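About the Trumstead Inquiry

People write to us because something has happened in their church, or their aunt's church, and they want to know what to make of it. An icon has started to give off oil. A candle burned through the night and the wax didn't drop. A relic has turned up in a box lot with a paper seal and a Latin label. We look into these things. Most of the time we end up with a date, a receipt or a leaky roof, and we say so in writing.

The Inquiry was started by Ea Brynjólfsdóttir, who grew up Lutheran, married into an Orthodox family and found that neither side liked her questions much. She still reads every letter first. We are believers, most of us, and we get asked how that squares with the work. It squares fine. A faith that needs a false bone in a glass case has bigger problems than we do.

Since we opened we have closed 312 cases. In 303 of them we found an ordinary cause, or a paper trail that fell apart when we pulled on it. The other 9 are marked "no finding." Please read that phrase the way we wrote it. It means we ran out of evidence. It does not mean a miracle, and we have twice asked parishes to take our name off a poster that said it did.

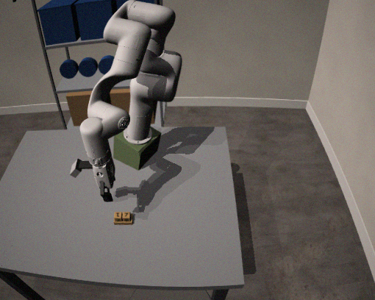
We don't do certificates. Anyone who offers you one, with a gold stamp and a fee that goes up with the size of the relic, is selling you the stamp. The Cellari papers are the best-known case in point. For years a set of letters signed "Cellari" went around with small bone relics, and dealers treated the name as proof. We compared 18 of those letters. They share one hand, one ink and the same spelling mistake in the word for "martyr," though they claim to span three generations. Some owners thanked us for the report. Others stopped answering.

What we ask for is dull. Who had it before you? Who saw it first, and who only heard? Has the wall behind it been damp? If oil is present, we'd like a sample before it has been handed out on cotton balls — after that there is little anyone can test. We'd also like to talk to the person who cleans.

Our reading room is in the old Hviid building on Skanden Street, open afternoons. Closed case files are kept there, with names removed where families asked. The room shuts for most of November while we go through the year's letters.

We take no money from parishes under review, and none from dealers at any time. Visits are paid for by readers of our bulletin. If you think we got your case wrong, send us what we missed. We have reopened files before, and in one of them the complaint was right.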